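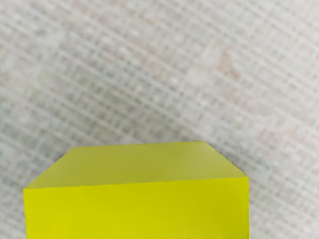
*Bloco amarelo sobre superfície de textura entrelaçada, em imagem gerada no simulador.*

**5 de abril de 2020** – O Laboratório de Manipulação Robótica do Instituto Holovko deu início à fase de ensaios comparativos do projeto Sultemero, dedicado à avaliação de garras e controladores em ambiente simulado. O programa prevê 4.000 execuções de uma mesma tarefa de preensão e colocação, distribuídas por dois controladores: o Mavow, desenvolvido internamente, e o Grurkley, adotado como referência.

A tarefa consiste em agarrar um bloco amarelo pousado na mesa e transportá-lo até um prato redondo. Todas as execuções decorrem no mesmo cenário virtual, com um braço branco de articulações cinzentas e uma garra preta de dois dedos. De acordo com a coordenação do projeto, a escolha de um ambiente único permite atribuir ao controlador as diferenças observadas nos resultados, sem interferência de variações de iluminação ou de mobiliário.
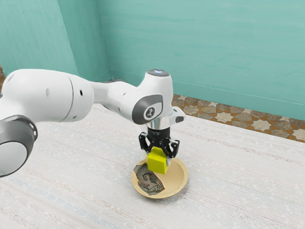 Ottmar Tiedemann, responsável técnico pelos ensaios, explica que a fase de aproximação ao prato é a que mais distingue os dois controladores. «Ambos fecham a garra de forma satisfatória. As divergências surgem na descida, quando é preciso decidir a que altura se liberta a peça», refere. O protocolo fixa um limite de 90 segundos por execução, findo o qual a tentativa é registada como incompleta.

A equipa compara ainda o contributo das câmaras virtuais. Uma parte das execuções utiliza apenas a vista geral da mesa; a outra acrescenta uma vista aproximada do bloco, na qual o braço pode não figurar. Tahira Soomro, que coordena a análise de dados, sublinha que a segunda configuração exige maior capacidade de cálculo e que a sua adoção dependerá do ganho de precisão apurado – um ponto sobre o qual o laboratório não pretende pronunciar-se antes de concluída a série.

Foi igualmente incluído no prato um fragmento irregular com motivo impresso, destinado a verificar se os controladores mantêm o reconhecimento do ponto de colocação quando parte do fundo se encontra coberta. A posição inicial do bloco é alterada entre execuções, segundo uma sequência idêntica para ambos os controladores.
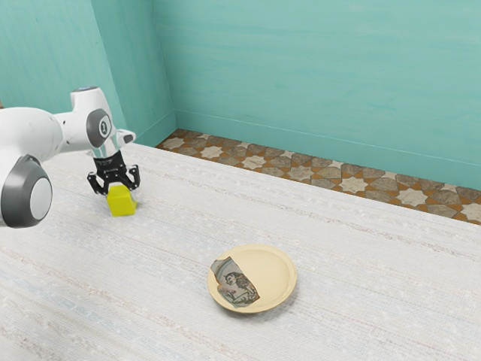

## Próximas etapas

Os resultados preliminares serão apresentados em novembro, em sessão interna do Instituto Holovko. O relatório incluirá as taxas de conclusão de cada controlador, os tempos de execução e o registo das falhas de preensão. A passagem a ensaios com equipamento físico será objeto de decisão posterior da direção do laboratório.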